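4.2 Floor coverings and visual tracking of soiling

The second part of the survey dealt with floor coverings in the shared rooms. Hard floors were treated in Section 4.1 and are not repeated here. Textile coverings were present in 60 of the rooms visited, and in most of these the pile was low, the color gray, and the pattern linear. Plain coverings without any pattern were found mainly in the older wing of the Rargate building, where they had been laid before the present purchasing rules came into force.

Two properties were recorded for each covering: the direction of the pattern relative to the main door, and the tonal range between the lightest and darkest streaks. Pattern direction was noted as parallel, perpendicular or oblique. Tonal range was read from a gray card placed flat on the surface under the ordinary room lighting, with blinds open. Readings were taken at five points per room, four near the corners and one at the center, and the median was used in the analysis. Rooms in which furniture prevented access to any of the five points were left out.

Striped coverings gave the widest tonal range. In such a pattern, light gray, white and charcoal lie close together, and a local change in tone has to exceed the contrast of the streaks before an observer will report it. Figure 3 shows a covering of this type, with the streaks close to horizontal and a faint, irregular darker area toward the middle left.
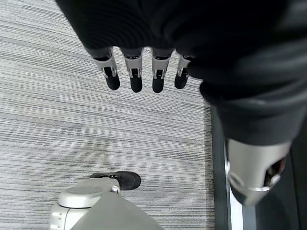 Figure 3. Gray striped carpet with dense linear pattern. Such areas were scored as "tonal deviation, cause not assigned."

One respondent at Bundgate objected to the scoring on the grounds that a darker area on a striped carpet is often nothing more than shadow or pile lying the other way, and that cleaning staff brush it once with a shoe before deciding whether to fetch the machine. The respondent added that the plain carpets get cleaned more often simply for showing everything.

The objection is partly met by the protocol. Each deviation was viewed from two opposite sides, and the pile was brushed by hand against its lie before the second viewing. Deviations that vanished after brushing were entered as pile effects and removed from the soiling counts. Shadow was harder to exclude in rooms with windows on one side only, and for these rooms a second visit was made in the evening under artificial light.

Of the 300 deviations entered on first viewing, 100 were removed as pile effects or shadow. The removed entries were concentrated in striped coverings with perpendicular pattern direction. Plain coverings lost few entries at this step, which agrees with the respondent's remark on visibility but does not by itself show that they are cleaned more often. Cleaning logs were available only for the Wellness rooms and could not be matched to individual coverings.

The effect of pattern direction is less clear. Oblique layouts were rare and came almost entirely from the Mfaume annex, where the covering had been laid as tiles. Tile joints produced small tonal steps of their own, and observers differed on whether to enter them. The annex is therefore reported separately in Table 6.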